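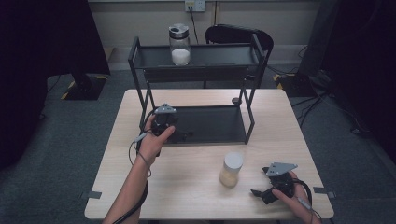 The Jarier hand-held gripper pair at a two-tier rack, with a glass jar on the upper shelf.

Jarier Hand-Held Gripper, Revised Finger Set
Part no. 2038 (sold as a left and right pair)

If you already run a pair of Jarier grippers, read this page before your next session — especially if you handle jars, bottles or anything else with a round side!

What went wrong
In February, Mawar Pelupessy at our Nalliditz workshop had a glass jar slide out of a closed gripper on the way down from a shelf. The trigger was fully squeezed, the width reading on the screen said the fingers were gripping, and the jar went anyway. It landed on carpet and survived, which was a lucky break. She stopped work, pulled the log, and found that the reported width and the real width had drifted apart over the session.

Kuo-hua Sin traced it to the finger mount. On the first finger set, the two mounting screws could back out a little at a time under repeated side loads. Once they were loose, the finger rocked outward when it met something smooth and hard, and the encoder never saw the movement. We were able to repeat the fault on the bench after 543 squeezes on a Pruitt test cylinder, and again on a second pair.

What changed
The revised set has a deeper seat and a longer screw, and it comes with thread locker already applied. We love how solid it feels now — the rocking is gone, and small lids are much nicer to pick up. Darnell Wojcik ran the new fingers through 800 squeezes on the same cylinder and the screws had not moved.

Your body, trigger and cable all stay as they are. Firmware stays the same too.
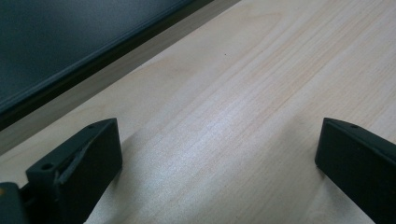

View between the open fingers from a gripper camera. Note the pale scratch on the left finger.

Checking the pair you have
Disconnect the cable first. Hold the body still and push each finger sideways with your thumb. Any click or play means the pair should come out of use until the new set is on. Look over the faces and edges as well. A surface scratch is fine to work with, but a crack near a screw hole is not, and neither is a chip on the gripping face.

After fitting, run the zero routine from the Tendeck menu with nothing between the fingers, then once more on the 64 mm gauge block from your kit. If the two results disagree, write to Gwendolyn Haddad at the service desk and include the log.

Cost
Free for anyone with first-version fingers. Send us the serial number from your gripper body and we will mail the set with a driver.

Page updated October 19, 2023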